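Cahier d'atelier - cellule démontage, janvier
Rédaction : Elsie Kershaw. Relu par Naveen Kaushik.

Reprise de la question posée par Bernice Ayaaba en réunion : est-ce qu'on peut confier à un bras le désossage des tours de bureau, poste que tout le monde évite à l'atelier Nolham ? Les tours arrivent par palettes, on récupère disques, mémoire et alimentation, le reste part au broyeur. À la main, avec un opérateur habitué, il faut 198 secondes par machine pour la séquence complète. C'est le chiffre de référence de Tyagi, je le garde.

Configuration du jour : tour couchée sur la table rainurée, panneau latéral déjà retiré, carte mère DELL vers le haut, gabarit imprimé à gauche du châssis. Le support du processeur est vide, levier relevé, on ne traite pas cette étape. 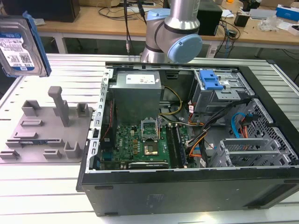 Page modifiée en dernier lieu en janvier, 16 h 40, par E. Kershaw

Le disque 3,5 pouces est la partie la plus facile du lot. Berceau en plastique bleu, loquet bleu sur la cage, bonne visibilité par le dessus. Ce qui gêne, ce sont les nappes : le faisceau orange, noir et rouge passe en diagonale au-dessus de la carte et le câble SATA bleu longe la cage. Un humain les repousse du dos de la main sans y penser. Le planificateur Kilero les ignore, il ne modélise que le rigide. Jingyi propose de les traiter comme un volume interdit élargi de 15 mm. À essayer, mais je crains qu'il ne reste plus de trajectoire admissible côté grille.

Vitesse d'approche limitée à 400 mm/min près du châssis. Au-delà, Naveen ne veut pas signer.
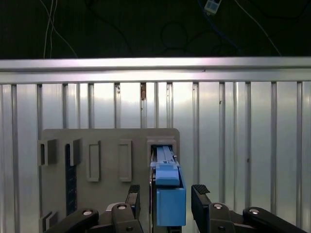 La tenue des pièces compte plus que la vitesse, et c'est sur ce point que le gabarit se justifie. Sans lui, chaque reprise suppose de relocaliser la pièce à la caméra, avec une erreur qui s'ajoute à la précédente. Avec un logement rigide, la pose est connue. Pour la pièce bleue engagée dans son cadre gris, les deux doigts se présentent ouverts de part et d'autre du bloc inférieur, avec un jour de chaque côté, et on peut refermer en effort sans recalage latéral. Le doigt gauche travaille en revanche devant le panneau : vérifier la garde avant de changer d'angle. Les patins striés conviennent, ne pas passer aux lisses.

Avis provisoire, à discuter avec Urmila Kaushik : extraction du disque, oui, sous surveillance. Connecteurs à languette, non. Vis de l'alimentation, seulement avec l'outil Bornumus, que nous n'avons pas encore reçu.

À faire
- reprendre le volume interdit des nappes (Jingyi)
- 8 cycles à vide sur le gabarit, même outil, relever les écarts
- demander à Bernice un lot de tours du même modèle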